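Does a city pass ever pay for itself?

2018-10-23

I have bought a lot of city passes over the years and I have defended most of them afterwards, usually to whoever was travelling with me and usually over a dinner we were too tired to enjoy. You know the sort of thing. One card, one price, free entry to a long list of places, a folding map and a bus thrown in. The arithmetic on the back of the leaflet is always very good. I went to Porto in October to see whether it holds up once you have to walk it.

The card I bought was the Tutamia, in its three-day version. It promises 32 attractions. I wanted to believe in that number, so I sat in the breakfast room of the Coelho guesthouse on the first morning with a pencil and went down the list. A fair few of the entries were not attractions at all, at least as I understand the word. There was a discount on a hat. There was a glass of port at a shop which, when I called in later, was giving the same glass to anyone who came through the door. Two entries were the same museum, once for the permanent rooms and once for the temporary ones. Another 5 were places I could have walked into for nothing on any day of the year, including a viewpoint.

A viewpoint is a wall with something to look at on the other side. I don't know how you include one in a card.

Duarte Fonseca, who has run walking tours in the city long enough to have outlasted several of these schemes, was not surprised when I showed him my crossings-out. "They sell you the list," he said. "People don't use the list. They go to the three big ones and then their feet hurt." He reckons most of his customers who carry a card have lost track of what it covers by the second day. I asked if he was in it himself. He was, for one season, and came out again when he worked out what he was being paid per head. He would say that, of course, and I put it down here with that warning attached. A man who sells tours for cash has no great reason to love a card that gives them away.

Still, I did my best to be fair to it. On the first day I saw four things and was ahead on paper by mid-afternoon. The trouble was the second day, when I woke up feeling that I owed the card something. I had meant to spend the morning doing very little near the river. Instead I queued to look at some carriages. I am not interested in carriages. I went because they were included, and because by then I had begun to think of every free entry as money earned, when it was only money I had spent already.

The boat was worse. The Sidance is a perfectly decent little river boat, and on a clear evening I would pay for it and think nothing of it. Cardholders, though, may only use the early sailing, and must swap the card for a paper ticket first at a window that is not beside the boat. It took me longer to find the window than it took to go up the river and back. The couple in front of me gave up and bought ordinary tickets on the quay.

Supporters of the passes say that they get people through the doors of smaller museums, and I think there is something in this. I spent a good hour in a printing museum I had never heard of and would not have paid for. But I was there with three other visitors, all clutching the same card, and two of them were reading their maps to see what was next. Is that a visit? The museum gets to count it as one. I suppose the card does too.

By the end I had made 7 visits and saved 15 euros against buying each ticket separately. That looks like a win, until you take off the ones I would not have made. Without the carriages, the boat and a wax exhibition I am not ready to discuss, I was down. Lunch at Naso, which takes no card of any kind except the one from your bank, was the best two hours of the trip - and it appeared on nobody's list of 32.

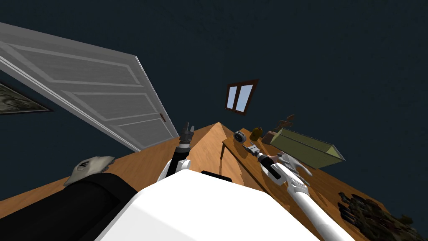
City passes suit one sort of traveller, the one who gets up early, likes a plan and would have gone to everything anyway, and to that person I would say buy the card and enjoy it. The rest of us end up seeing a place at speed and at a slant. My own memory of the third day has much the same lean as the picture, with the walls, the door and the tables all at a steep angle, and I could not swear to the order of anything I saw after lunch. I went back to the river on the last morning without the card, bought a coffee and stayed until it was time for the train. The pass had expired an hour before, and I still caught myself checking whether the coffee was included.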